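端材を売る町
アルミの押出工場と切り売りの店、Jusuvsteadを歩く 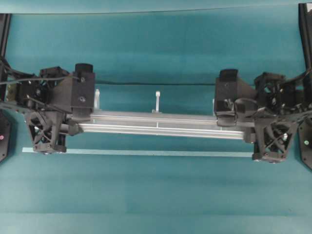
側面に溝が通ったアルミの押出材

2019年10月6日

Jusuvsteadの駅を出ると、通りの左手に金物屋が並んでいる。ねじ、蝶番、戸車、ペンキと、置いてある品物はどこの町の金物屋とも大きくは変わらない。違いは店の奥にある。壁ぎわに仕切りのついた棚があり、アルミの棒や管や板が断面をこちらに向けて差してある。断面は四角、丸、L字、コの字、溝のついたものといろいろで、長さはまちまちである。値札は棒の一本ずつにはついていない。棚の脇に秤があって、客は欲しいものを抜いて載せる。

この町ではアルミの端材を目方で売る。町の北側に押出材メーカーStatitzの工場があり、そこから出る半端な長さの材を地元の店が引き取っているためだ。ホームセンターで同じ太さの材を買うと、定尺の長いものを一本買って切ってもらうことになる。三十センチだけ欲しい人には余りが出る。Jusuvsteadの店では、初めから三十センチの棒が棚にある。

記者が最初に訪ねたのは6月で、その後も秋にかけて何度か通った。工場の見学を一度、店を数軒、それから材を買って使っている側の家や畑も見せてもらった。以下はその記録である。

押し出すということ

アルミの押出は、ところてんにたとえられる。工場の案内板にもそう書いてあった。円柱形のアルミの塊をビレットと呼ぶ。これを炉で温めて軟らかくし、断面の形に穴をあけた金型に大きな力で押しつけると、反対側から同じ断面の長い材が出てくる。溶かしているわけではなく、固体のまま形を変えている。

金型は平たい円盤で、材質は鋼である。丸棒や平板の型は見ればすぐに分かるが、中が空洞の管の型は少し考えないと分からない。空洞をつくるには型の中央に芯が必要で、その芯は宙に浮いていられない。そこで芯を橋のような部分で支えておく。アルミは橋のところでいったん幾筋かに分かれ、橋を過ぎたところでまた合わさって、芯のまわりを包んで出てくる。合わさった箇所は金属同士がくっついて一体になる。切断面を薬品で処理するとその線が見えることがあるそうだ。

押し出された材は、出てきたときにはまだ熱い。風や水で冷やしたあと、両端をつかんで引っぱる。軽く伸ばすことで、冷えるときについた曲がりやねじれを取る。引っぱったときにつかんだ部分は潰れるため、切り落とす。押し始めと押し終わりの部分も形や品質が安定しないので、やはり切り落とす。それから決まった長さに切り、もう一度炉に入れて時間をかけて加熱する。時効処理といい、これで硬さと強さが出る。

建具用のものや、組み立て用のフレーム材であれば、このあとに表面処理がある。よく使われるのは陽極酸化で、日本ではアルマイトの名前で知られている。アルミの表面に酸化皮膜を厚くつくり、傷や腐食に強くする。皮膜に色を入れることもできる。台所の弁当箱が金色だった世代には説明のいらない技術だろう。

Statitzの見学通路は、押出機の横から切断の工程までを上から見られるようになっている。通路は金網張りで、下から熱気が上がってくる。見学者はヘルメットと耳栓を渡される。押出機そのものは思ったより静かで、うるさいのは鋸のほうだった。

端材はどこで生まれるか

工場で出るアルミのくずには大きく分けて二種類ある。ひとつは先に書いた押し始めと押し終わり、それに引っぱりでつかんだ部分で、これは製品にならない。溶かしてもう一度ビレットにする。鋸の切り粉も集めて溶かす。

もうひとつは、品質に問題がないのに長さが足りない材である。客の注文の長さで切っていくと、最後に半端が残る。表面処理まで終わったあとで寸法変更が入り、使い道のなくなった材もある。倉庫で長く動かず、断面の品番が廃番になったものもある。これらも溶かせば原料に戻るが、押し出して、冷やして、引っぱって、時効処理までした手間はそこで消える。

Jusuvsteadの店に流れるのは、この二つめのほうだ。工場は週ごとに出た材を鉄のかごに入れておき、地元の店が取りに行く。ひとかごの重さは最大900キロになるという。店の小型トラックでは一度に運べず、分けて積む。材の種類は選べない。細い角パイプばかりの週もあれば、窓枠の複雑な断面ばかりの週もある。窓枠の材は人気がない。断面に突起や溝がたくさんあって、窓以外のものに使うのが難しいためである。

反対に、入るとすぐに売れるのが溝つきのフレーム材だ。四角い棒の側面に、入り口が狭く奥が広い溝が通っている。断面で見ると溝がTの字に見えるのでTスロットとも呼ばれる。溝に専用のナットを入れ、外からボルトで締めると、溝のどの位置にも部品を固定できる。穴をあける必要がなく、緩めればずらせる。工場の作業台や機械のカバーに使われるのが本来の用途だが、店で買っていく人の多くは自分の家で使っている。

Goel通りの店

駅から続く金物屋の通りはGoel通りという。Goelはこのあたりを流れる川の名前で、昔は通りに沿って水路があった。今は暗渠になっていて、歩道の真ん中に点検口の鉄蓋が並んでいる。

通りの店の中でいちばん奥行きのある一軒は、もとは米の倉庫だった。床は土間で、梁が太い。入り口に近いところに新品の金物があり、奥の半分が端材の売り場になっている。棚の仕切りには断面の形が黒いペンで描いてある。品名や品番を書いても客には分からないので、この描き方になったそうだ。

値段は形にかかわらず百グラムあたりの単価で決まり、溝つきの材だけが少し高い。溝に入れるナットは別売りで、こちらは数で売る。切断も頼める。店の隅にアルミ用の刃をつけた切断機があり、一回の切断につき決まった額を払う。直角に切るだけで、斜めの切断は受けない。理由を尋ねると、斜めは角度の行き違いが多く、切ったあとでもめるからだという。

切断機の前には短いものを入れる木箱が置いてある。手のひらに収まるくらいの長さの材が中に詰まっていて、この箱のものは秤にかけず、持てるだけ持って硬貨一枚である。子どもが夏休みの工作に買っていくほか、釣り道具の錘置きや、鉢の底上げに使う人もいる。記者も四角い管の切れ端をいくつか買って、机でペン立てにしている。切り口のばりを取っていなかったので、最初の日に指を少し切った。ばりは細かいやすりで角を斜めになでるとすぐ取れる。店でも聞けば貸してくれる。

店には、客がつくったものの写真を貼る壁がある。棚がいちばん多い。次が台で、台には洗濯機の上の棚、鉢植えの台、犬の食器台、楽譜を載せる台、オートバイの整備で車体を支える台などがある。珍しいところでは、古い障子の骨を一部だけアルミに替えたものがあった。遠目には分からないが、紙を張り替えるときに糊のつきが違って苦労したと写真の下に書き添えてあった。

台所の棚

町の南の団地で、アルミ材の棚を使っている家を見せてもらった。流しと冷蔵庫のあいだに細い隙間があり、そこに調味料の棚が入っている。隙間の幅は市販の隙間収納には狭く、何も置かないと物が落ちて取れなくなる。棚の柱は溝つきのフレーム材で、棚板は合板を切ってニスを塗ったものだ。下に小さな車輪がついていて、手前に引き出して使う。

つくった人によると、一番手間がかかったのは寸法を測ることだった。隙間は上と下で幅が違っていた。壁が少し傾いているのか、冷蔵庫が傾いているのか分からない。狭いほうの幅に合わせて柱を組み、あとから油の瓶が入らないことに気づいて棚板の高さを変えた。溝つきの材なので、ボルトを緩めて板をずらすだけで済んだ。木で組んでいたら穴をあけ直すことになり、前の穴が残る。

欠点も聞いた。音である。引き出すときに瓶が触れ合い、棚の柱にも響く。木の棚ではこうはならない。柱と板のあいだにフェルトを挟み、瓶の下にもゴムのシートを敷いて、だいぶ静かになった。もうひとつは見た目が冷たいことで、これは家族の中で意見が分かれたままになっている。溝に埃がたまるという話もした。油を使う場所なので、埃が油を吸って固くなる。溝をふさぐ樹脂の帯が売られていて、それをはめてからは掃除が楽になったという。

木材と比べた場合の利点としてよく挙がるのは、湿気で反らないこと、虫がつかないこと、分解して引っ越せることである。欠点は、同じ大きさのものをつくったときに材料費が高くなることと、端材でない限り手軽に買える場所が少ないことだ。この町では二つめの欠点がかなり小さくなっている。

畑と風

Goel川の土手の外側には家庭菜園が続いている。ここでもアルミの管を見かける。キュウリやインゲンの支柱、防虫網の枠、雨よけの骨に使われている。鋼に樹脂をかぶせた市販の支柱も並んでいるので、違いが見比べやすい。

アルミの支柱は軽い。抜いて束ねて運ぶときに助かるが、畑に立っているあいだは軽さが役に立たない場面もある。台風の前には網を外し、支柱も抜いて寝かせておく人が多い。横からの力がかかったとき、細いアルミの管は途中で折れ曲がり、一度曲がったものはまっすぐに戻しにくい。戻そうとするとそこが弱くなる。鋼の支柱は同じ太さなら曲がりにくいが、樹脂が割れるとそこから錆びる。

土に差した部分の腐食についても聞いた。アルミは錆びないと思っている人が多いが、条件が悪ければ傷む。白い粉が吹き、ひどいと穴があく。石灰をたくさんまいた場所や、肥料の袋を立てかけていた場所で起きやすかったという。銅の線で縛っておいたところだけ傷んだという人もいた。種類の違う金属が濡れた状態で触れていると、片方の腐食が進む。菜園の人たちは麻ひもか、樹脂をかぶせた針金を使っている。

共同の道具小屋のそばには、アルミ角パイプで組んだ干し棚があった。玉ねぎを吊るすためのもので、竹の棒を横に渡してある。竹は毎年新しくし、枠はそのまま使い続けている。枠の継ぎ目は樹脂の継手で留めてあり、日に当たる側の継手だけが色あせていた。

Primnessという規格

端材の売り買いが町の中で落ち着いたのは、Primnessという組み立て規格ができてからだといわれる。Primnessは地元の金物店の組合が出している小さな冊子と部品のセットで、棚や台を組むときの標準寸法を決めている。冊子は薄く、店のレジの横に積んである。代金を取らない店が多い。

規格といっても内容は簡単だ。柱と横材を決まった断面のものに絞り、長さの刻みを300ミリを基本に決めてある。短いものは半分、長いものは倍、三倍と増やす。この刻みに合わせておけば、誰かが手放した棚の横材を別の棚に使い回せる。店の側も、入ってきた材を刻みに合わせて先に切っておける。溝つき材の棚で「P」の札がついている段が、その切り揃えた材の置き場である。

冊子の後半は作例集で、図面と材料表が載っている。図面は手描きで、寸法線の引き方が作例ごとに少しずつ違う。靴棚、作業台、踏み台、自転車の壁掛け、コンポストの枠などがある。踏み台には注意書きがあり、人が乗るものは切断面の直角が出ていることと、ボルトの締め忘れがないことを確かめるようにと書いてある。乗ってはいけない高さの制限も示してある。最初の版には踏み台が載っていなかった。要望が多く、荷重の試験をしてから加えたという。

現在の版に載っている作例と部品図を合わせると382点になる。最初の版は折りたたんだ一枚の紙だった。増えたのは、使った人が自分の図面を店に持ち込むようになったからで、組合では寸法が規格に合っているものを選んで次の版に入れている。断る場合もある。よくある理由は、横材の長さが刻みから外れていること、片持ちの棚で荷重が前に寄りすぎていることなどである。

部品のセットには、L字の金具、溝に入れるナット、ボルト、六角レンチが入っている。値段は税抜きで1,000円。六角レンチは家に何本もたまるという苦情があり、レンチなしの袋も売るようになった。こちらはボルトが少し多く入っていて、値段は変わらない。

買うときに見るところ

店で材を選ぶとき、慣れた人はまず棒を目の高さに持ち上げ、片方の端から先を見通す。曲がりはこれで分かる。次に平らな床に置いて、四つの面を順に下にしてみる。がたつけばねじれている。押出材は引っぱりで矯正してあるが、切ってから店に来るまでに落としたり、下敷きになったりする。長いものほど見ておいたほうがよい。

切断面も見る。工場の鋸で切った面はきれいで、そのまま使えることが多い。切断面が斜めになっているものは、組んだときに隙間ができる。溝つき材では、溝の口が潰れていないかを確かめる。落としたときにぶつけやすい場所で、少し潰れただけでもナットが通らない。手持ちのナットを一つポケットに入れていき、端から端まで滑らせてみる人もいる。店の棚の脇にも試し用のナットがひもで下げてある。

表面の傷は、見えるところに使うかどうかで判断が分かれる。陽極酸化をした材の傷は塗り直しができない。皮膜は磨けば取れるが、取ったところだけ色と艶が変わる。気になるなら全体を塗装することになり、その場合は下塗りにアルミ用のものを選ぶ。普通の鉄用の下塗りだと、しばらくしてから端がめくれてくることがある。

溝の規格にはいくつか種類がある。見た目がよく似ていても溝の幅が少し違い、ナットが入らなかったり、入っても緩かったりする。Statitzの材は溝の幅が二通りあり、店では棚の札の色で分けている。青が細いほう、黄色が太いほうだ。よその町で買ったナットを持ってきて合わないという相談は多いらしい。

切断を自分でする場合は、手鋸でも切れる。刃は金属用の目の細かいものを使い、材を動かないように固定して、押すときにだけ力を入れる。アルミは刃に詰まりやすいので、ときどき油を少しつける。蝋燭をこすりつける人もいる。電動の丸鋸を使う場合は必ずアルミに使える刃に替え、保護眼鏡をかける。切り粉は細かくて軽く、思わぬところまで飛ぶ。素足で歩く部屋では切らないほうがよい。

溶かすか、使うか

アルミは再生の優等生と呼ばれてきた。鉱石から地金をつくるには大量の電気が必要だが、くずを溶かして地金に戻すエネルギーはそれに比べてごくわずかで済む。飲料缶の回収が早くから進んだのもこの差が大きいためだ。そう考えると、端材を売らずに溶かしてもよさそうに思える。

工場の見学でもこの質問は多いらしい。案内の説明では、溶かすたびに目減りがあるという。表面が酸化して、浮きかすとして取り除かれる分が出る。押し直すための熱と電気も必要になる。形のまま使ってもらえるなら、その分は省ける。一方で、町に出した材はいつ戻ってくるか分からない。ほかの金属や樹脂の部品がついたまま戻ってくることもあり、成分の違うアルミが混ざると元の合金には戻しにくい。

Goel通りの店では、使い終わったアルミの引き取りもしている。条件は、鉄のボルトや樹脂の部品を外してあることだ。磁石を近づけて残りがないか調べ、重さを量って、次の買い物で使える券と引き換える。塗装した材は別のかごに入れる。使えそうな長さのものは洗って棚に戻すことがあり、中古の札がつく。中古の棚はいつ行っても人がいた。新しい端材より安いうえ、前の持ち主があけた穴がちょうど使えることもあるのだという。

引き取りのかごに混ざって困るものとして、店では飲料缶、鍋、アルミ箔を挙げていた。缶は自治体の回収があり、鍋は取っ手の金具や内側の加工が外せない。アルミ箔は軽くて量れない。入り口の貼り紙にはこの順番で書いてあり、最後に「自転車の車輪は相談」と手書きで足されている。

店を訪ねる人へ

Goel通りの店の多くは朝が早く、夕方には閉まる。端材が入るのは週の前半で、棚がいちばん埋まるのはその翌日である。昼前になると溝つきの長いものから減っていく。電話での取り置きは、規格に切り揃えたPの札の材だけ受けている店が多い。

持っていくとよいものは、巻尺、つくりたいものの寸法を書いた紙、軍手、長い材を束ねるひも。車で行く場合は、荷室の対角線の長さを先に測っておく。入らなければ店で切ってもらえるが、切断機の前は週末に混む。電車で持ち帰る人は、両端に布を巻いてテープで留めている。布は店の入り口の段ボール箱に古いタオルがあり、一枚ずつ持っていってよい。

Statitzの工場見学は事前の申し込みが必要で、小さい子どもは通路に入れない。夏場は通路がかなり暑くなるため、水筒を持っていくとよい。見学のあと、工場の門の横にある売店で短い押出材の見本をもらえる。断面は日によって違い、記者が行った日は中が二つに仕切られた四角い管だった。

駅からの道で分かりにくいのは一か所で、郵便局の角を曲がらずにまっすぐ進む。曲がるとGoel川の土手に出てしまう。土手からも通りの裏口に入れる店はあるが、裏口は荷の積み下ろしに使っているので、表に回ってほしいとのことだった。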